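Sat 12 August

I finally got both grippers on the same arm this week, so these are my notes before I forget which one did what.

The first is the Mavari, which I have had since February. The second is a Bridov that Vangelis Kyriakidis lent me after he moved his own setup over to suction. Both bolt to the same wrist plate. The controller is still the Ikovbridge box, and I left its settings alone apart from the force limit.

## What I ran

I wanted one job that was dull and easy to repeat. The gripper picks up a screwdriver, holds it upright, moves it over the table and puts it back in the stand. I did 100 cycles with each gripper at the same speed. A drop or a visible tilt in the handle meant a fail.

The Mavari failed 2 times. The Bridov failed more often than that in its first hour, so I stopped, cleaned the fingers, lowered the force limit and started its run over. After that it got through all 100 with one drop.

The wrist camera turned out to matter more than I had planned for. I printed the mount in white because that was the spool I had loaded, and it puts the lens right beside the jaws. With the tool held upright I get the whole shaft and the tip against the gray marble, and a little yellow from the handle down at the jaws. The tip is what I track. It is black, so the gray behind it helps a lot, and the flowered wallpaper on the walls does not bother the tracker as long as the tip stays over the table.

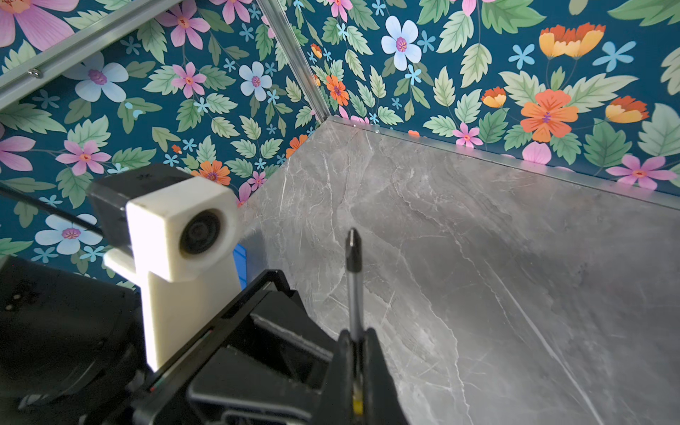
## Things I would change

The camera cable needs a clip. It runs across beside the arm and I don't like how tight it gets when the wrist turns.

The Bridov fingers are harder than I want for round handles. Tomoana sells soft pads that should fit with a bit of trimming, and I have ordered a set.

I also want to log motor current on every grip. The Ikovbridge keeps the last 2,000 samples and then writes over them, so I need to pull the data off between runs.

For now the Mavari is back on the arm. The Bridov goes back on when the pads get here.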